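Elline puts two gripper controllers head to head, results out in May

We've been at this since the winter and I'm so glad I can finally talk about it! My team at Elline has been running the Sovo controller against the older Skaven one, same arm, same two-finger gripper, same metal bin of household odds and ends (a fork, a work glove, a squeeze bottle, a spiky ball, you get the idea).

We logged 3570 picks in all, 1332 of them on the Skaven before we swapped over. The glove gave both of them grief. Sovo was quicker to let go and try again, and that's the part I'd want if I were buying. The full tables go up in May, free to download, and questions can come straight to me, Dimas Pasaribu, at the Elline front desk. 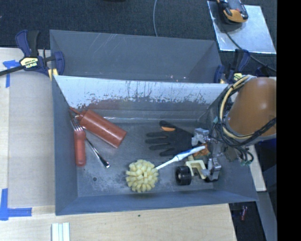
Nouhaila El Sherbiny wrote back that she'd like the glove picks listed separately, with the retries left in.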